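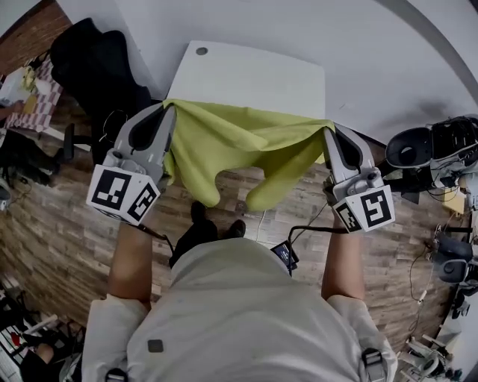 Mais on en voit vraiment, des phoques, chez vous ? C'est la première chose qu'une lectrice nous a écrite après l'ouverture du site, et je lui ai répondu oui, presque toujours, à condition d'accepter de se taire un peu et de venir à marée basse !

Bonjour, donc, et bienvenue chez Retier. Nous sommes une toute petite association d'observation des mammifères marins, installée à Gellisholm, au bout de la route du phare (après le virage, ne vous fiez pas au GPS, il vous enverra dans le champ du voisin). L'équipe compte trois personnes à l'année, et deux de plus en saison quand on arrive à les loger.

Tout a commencé avec des phoques gris sur un banc de sable. Je passais mes matinées là-bas avec une longue-vue prêtée et un carnet qui prenait l'eau, et je dessinais les taches du pelage pour reconnaître les femelles d'une année sur l'autre. Le carnet est devenu un classeur, le classeur est devenu un catalogue, et aujourd'hui nous avons près de 1000 fiches individuelles, avec photos de profil gauche et de profil droit, cicatrices, dates de retour. Certaines bêtes reviennent si fidèlement sur le même caillou qu'on s'inquiète dès qu'elles ont une semaine de retard.

Et puis il y a les marsouins, beaucoup plus discrets. On ne les voit guère que le temps d'une respiration, un petit dos sombre et c'est fini. Pour eux, on écoute : le programme Drullulari consiste à poser des hydrophones à l'entrée de la baie et à trier ensuite des heures et des heures de clics. C'est long, c'est parfois très ennuyeux, et moi j'adore ça.

Côté sorties, on emmène de petits groupes à pied depuis le parking du bas. On reste à 200 mètres des reposoirs, toujours, même quand un jeune a l'air de poser pour vous. Prévoyez des bottes et un coupe-vent, on prête les jumelles. En octobre, les naissances approchent et nous fermons le sentier nord ; les sorties continuent depuis la dune, d'où la vue est plus lointaine mais bien belle quand même.

Pour les écoles, nous avons la mallette Dimaculangan : des moulages de crânes, des sons à faire deviner, des morceaux de fanon que les enfants se passent de main en main. Elle voyage beaucoup, pensez à la réserver tôt.

Si vous trouvez un animal échoué, ne le remettez pas à l'eau, tenez les chiens à distance et appelez-nous. Le numéro est en bas de page.

Page mise à jour le 2024-09-17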